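Bidbridge Library Opens Shelf for Technical Books in Chinese

The public library in Bidbridge has opened a new shelf for technical textbooks in Chinese, after many requests from students and workers who live in the Eltano district. The shelf stands on the second floor, next to the reading tables, and holds 93 books at the moment.

Most of the titles came as a gift from Bayram, a bookshop on the harbor street which closed its foreign language section in September. The library paid only for the transport and for the new labels. Before this, a reader who wanted a programming book in Chinese had to order it from another city and wait up to four weeks.

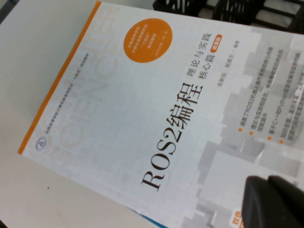
Programming is the largest group on the shelf, with 19 titles. Among them is "ROS2编程", a paperback on ROS2 programming whose subtitle promises both theory and practice. It is the core volume, and the cover also carries a mark for a "micro-lecture edition". The other groups are mathematics, electronics and a small number of dictionaries for technical words.

Readers with a normal library card can borrow the books for four weeks. Dictionaries must stay in the building. The library says that it will look at the loans in spring and then decide if the shelf should grow. A list of the titles, with the names in Chinese and in English, can be found at the front desk.

The library has worked with foreign language books for a long time. Its first collection of this kind was a donation of 1837 volumes from the Rurement reading society, mainly novels, and a part of it is still in use on the ground floor. Technical books were missing until now, and the library asks residents who have newer ones at home to bring them to the front desk before noon.

Recent items
Rurement bridge gets new lights for cyclists
Evening language classes in Eltano are full
Water pipes to be changed on harbor street
School garden in Bidbridge looks for tools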